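**Cesero Ionic Hair Dryer, second version: ten weeks of use**

Bought at full price from the Rindgate store. I have fine hair, shoulder length, color-treated, with a slight wave that turns to frizz in humid weather. My previous dryer was a Grutov, used for six years until the switch failed. Most of the comparisons below are with that one.

## What is in the box

- Dryer body with a fixed cord
- Narrow concentrator nozzle
- Wide concentrator nozzle
- Diffuser
- Cloth bag, too small for the dryer and the diffuser together

The manual is a single folded sheet. It covers the buttons and the filter and says nothing on which nozzle suits which hair type. The attachments hold by magnet. The narrow nozzle can be turned while the dryer is running, and it stays put. The diffuser is heavier and slips off if the dryer is pointed straight down and shaken, so I hold it in place with two fingers when drying upside down.

## Heat and airflow

There are four heat settings and three speeds, each on its own button. The buttons cycle in one direction only, so going from high heat to low heat takes more presses than it should. A slider would have been better. The dryer remembers the last setting after it is switched off, but goes back to medium heat and medium speed when unplugged. If you keep it in a drawer, as I do, you will be setting it again every time.

The cool shot has to be held down. It gives properly cool air after a few seconds, where the Grutov only ever got as far as lukewarm. I use it on the front sections and the ends, and the shape lasts longer than it used to. On second-day hair the difference is easy to see at the crown.

On the highest heat the air is too hot for my scalp at close range. I have settled on the second setting with top speed for rough drying, then the second setting with medium speed and the narrow nozzle for smoothing. I would not use the top setting on bleached hair at all.

## Drying time

I timed a full wash and dry with both dryers before the Grutov gave out completely, using the same towel and the same leave-in (Chiang Rice Water Milk, two pumps). The Cesero was quicker each time. The gain is mostly in the first stage, when hair goes from wet to damp. Smoothing takes me as long as it ever did, and that part depends on the brush more than the dryer.

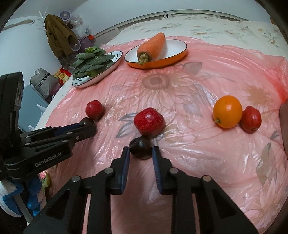 Oratile Steyn, who has cut my hair since college, tried it on a client with thick, tightly curled hair. Her notes were that the diffuser bowl is too shallow for that much hair and that the prongs are too short to reach the roots. Curls at the ends dried with good definition. The roots were still damp when she would have expected to be finished. For thick curls she prefers a deep bowl, even on a weaker dryer. My own waves fit in the bowl without trouble.

## Ionic function

This is always on and cannot be switched off. I have no means of measuring it. My hair has less static after drying than it did with the Grutov, and it lies flatter. With fine hair, flatter is a mixed result. I now add a little mousse at the roots, which I did not need before. Anyone buying for volume should try one in a store first if possible.

## Noise

The pitch is higher than the Grutov's and I found it unpleasant for the first week. On low speed it is quiet enough to hear a radio in the same room. On top speed it is not.

## Weight and handling

The motor is in the handle, so the balance is good and my wrist does not tire. The handle itself is thick. My cousin Rosângela Brandão has smaller hands and could not reach the speed button without changing her grip. The cord is long and stiff, and it kept the bends from its packaging for over a month.

## Filter

The filter cover pulls off the bottom of the handle and comes with no brush. An old soft toothbrush works. I clean it every two weeks. When I let it go for four, the airflow dropped noticeably and the body felt warmer. There is no warning light.

## Faults so far

1. Print on the heat button is wearing off.
2. The wide nozzle has a small chip from a fall onto tile. The dryer body took the same fall without damage.
3. It cut out once on top heat. The filter was due for cleaning. It restarted after cooling down and has not done it again.

## Who it suits

Fine to medium hair, straight or wavy, especially if frizz is the main complaint. Thick curly hair needs a different diffuser, and Cesero does not sell one separately at present. The store told me a deeper bowl is planned for April. I will add a note here if I get to test it.

Rating: 4 out of 5. One point off for the one-way buttons and the missing filter brush.

*Posted 26 February 2023*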